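Clondar Inquiry

The Clondar Inquiry was a non-statutory investigation into the death of Declan Ó Briain, a 41-year-old roofer, in a holding cell at Clondar police station in November 2009. It sat for 109 days spread over a little less than four years, heard from everyone who had been in the building that night and several people who had not, and published its report two years after it was first promised. The report runs to 1059 pages. The index is generally agreed to be very good.

Background

Ó Briain was arrested outside a taxi office on Fekmont Road following a complaint about shouting. The custody record puts his arrival at the station at 11:40 p.m. and describes him as "calm, chatty." A second version of the same record, found later in a different binder, describes him as "violent throughout." Both are signed by the same sergeant. He was found unresponsive shortly after 3 a.m. and pronounced dead at the hospital.

The police force issued a statement the next morning saying that he had been taken ill. It issued another that afternoon, withdrawing the first. His sister learned of the death from a reporter who had called to ask for a photograph.

Inquest

The inquest opened within the week and was adjourned the same day, a position in which it stayed for 14 months. When the jury finally sat, it returned an open verdict and attached a note criticizing the checks made on the cell. The checks had been logged every 15 minutes in the same pen and, according to a handwriting examiner, most likely in one sitting. The force replied that its officers were known for their neatness.

Establishment and hearings

The inquiry was announced after a campaign by the family, who stood outside the town hall every other Saturday with a banner that had to be replaced twice. Liam Sugden, a retired property lawyer, was named as chair. He had no background in policing and said so at the opening session, which his supporters took as candor and his critics took as a summary.

Being non-statutory, the inquiry could invite witnesses but had no power to make them come. Two officers declined on medical grounds. One of them completed a half marathon during the second block of hearings - a fact raised by the family's counsel and ruled outside the terms of reference.

Much of the evidence concerned the station's video system, supplied by a contractor called Hestero. The cell corridor footage had a gap of 52 minutes. Hestero's engineer testified that the recorder had been working normally before the gap and after it, and that he could offer no view on the part in between.

Findings

The report found "missed opportunities" in the care of Ó Briain and made 31 recommendations, of which the force accepted 30. The one it rejected concerned apologizing. No officer was disciplined. The sergeant retired on a full pension before the report came out, and the custody suite was repainted.

The family called the findings thin for their weight. A civil claim was settled later without admission of liability, for a sum that remains confidential.

Later developments

On Tuesday, March 14, 2023, the inquiry's archive was opened to the public at Fekmont Library, by appointment. The second custody record is listed in the catalog but was marked "on loan" at the time, with no borrower given.

See also: Deaths in custody; Open verdict; Non-statutory inquiry
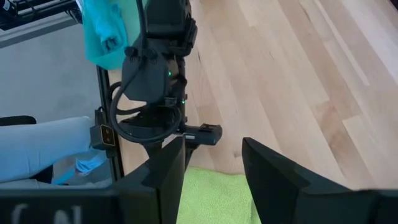
Black gripper with angular fingers, spread apart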